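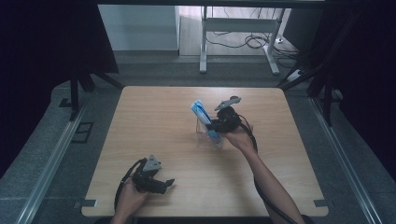
Blue-and-white box, clear plastic container, two hand-held grippers. The container table at Ravavano.

Posted in: Days Out, Machines

December – by the man at the back

I went to the Ravavano open day for the free coffee and a look at the robots, and I would like it noted that the coffee machine was out of order. So I had three hours to give the robots my full attention.

Ravavano has the ground floor of an old carpet warehouse behind the ring road, and you get to it by following laminated arrows, the last of which points at a hedge. Inside you are given a sticker and a leaflet. Mine said I was visitor 1166, which seemed ambitious for a building with nine parking spaces, and the woman on the door admitted they hadn't started from one.

I had pictured a row of steel arms doing a car advert. There is one of those, at the far end, in a cage, and it was having a lie down. What they mostly show you is the part that comes before, where people do the job by hand so that a machine can be taught it later. You hold a gripper in each fist, each with a cable running off it, and you do something a toddler could do without thinking. Then you do it again. The idea is that the robot learns from the recordings, and what it needs is a great many examples of someone being ordinary. I have rarely felt so qualified.

The task on the table I watched was a small box and a clear plastic container, the container not much bigger than the box. It sounds like nothing. I stood there for most of the morning. With fingers you would never notice that a box has corners, or that it can lean, or that a light plastic pot will go for a wander if you nudge it. With jaws you notice all of it. The people who do this for a living are beautifully unhurried about it, like someone getting a contact lens in.

Visitors were allowed a go at a practice table round the corner, and I joined the queue behind a family of four. The children were excellent. The father was not, and blamed the grippers. I was told to relax my shoulders, which I have been told before by dentists. My first attempt sent the pot over the side. My second got the box in upside down, and the lad supervising said that was fine, upside down was still in. I asked whether mine would be used to teach anything. He said the practice table wasn't recording, with what I thought was a bit too much relief.

There was a talk at eleven from Rivadeneyra, who sell software for this sort of thing and had brought slides. The slides had 1508 on them in very large type and I never did find out 1508 what, as I was sat behind a pillar. The questions afterwards were better. Someone asked how long before one could empty a dishwasher, and the speaker said it depended on the dishwasher – and then, when pressed, that it depended on the cutlery drawer. I liked him for that.

I skipped the Plollusico stand, which was mainly lanyards, and spent the last half hour back at the box and the container. A different pair of hands was at it by then, left-handed I think, coming at the thing from a new angle altogether. I asked if that mattered and was told they like the variety.

They are doing another one in spring. Bring a flask, and ignore the last arrow.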